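The Long Afternoon of the Phone Stands

The people at Sundeo have a rule about grippers, which is that no one may have an opinion about one until it has picked up a phone. I heard the rule before I had my coat off. By lunch I had broken it several times.

Sundeo occupies the back half of a former carpet showroom in Drarstead, and it tests robot hands for companies that would like someone else to find out what's wrong with them. The clients send a gripper in a foam-lined box. Sundeo bolts it to an arm, gives it a dull job, and lets it do the dull job 500 times. Then it writes a report, and somebody somewhere has a bad Monday.

The week I visited, the argument was between two parallel grippers. One was the Koltow, an established model with a fat manual and a reputation for never doing anything interesting. The other was the Ji, newer, cheaper by some $2,000, and spoken of around the lab in the tone people use for a cousin who has started a band. The job was to lift a smartphone off a table and set it upright in a stand. Any six-year-old can do it, usually while being told not to.

A phone lying flat on a table turns out to be a mean little object for a robot. It is thin and slick, and it offers almost nothing to hold. Come down a hair too high and the fingers close on air. Come down a hair too low and they press into the tabletop, at which point the arm stops and sulks until somebody clears the fault. The stands have their own ideas too, particularly the light ones, which slide away when nudged like a cat that doesn't want to be picked up.

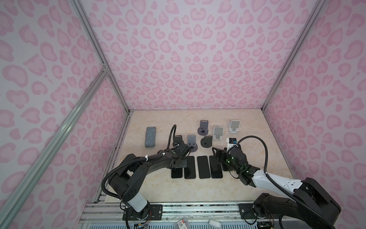
Two arms on a shared rail, with five phones in a row and the stands behind them.

I asked about the pink leopard walls. The official answer is that a busy background is a fair test for the cameras, which have to find a black phone in whatever room the customer happens to own. The unofficial answer is that the pattern won a vote against brick and tropical fish. After an hour you stop seeing it. After two you start seeing it on the ceiling.

Each arm carries its own camera near the gripper, and there was nearly as much quarreling over those as over the fingers. Mount a camera too close and all it sees at the last moment is phone. Mount it too far back and the cable wants a longer loop, and a long loop will catch on something sooner or later. The lab keeps a drawer of zip ties that I would guess is its most valuable asset.

As for the results, the Koltow was slow and correct. In the session I sat through it fumbled 19 phones, nearly all of them in the same way, which engineers find soothing. The Ji fumbled 30, and no two in a row for the same reason. It was also a good deal quicker, and on the tippy stands it had a lighter touch that even the Koltow loyalists went quiet for.

So which one should you buy? Sundeo would like to run it again with softer finger pads before it says. The pads were due in October. They had been sent to the carpet showroom's new address.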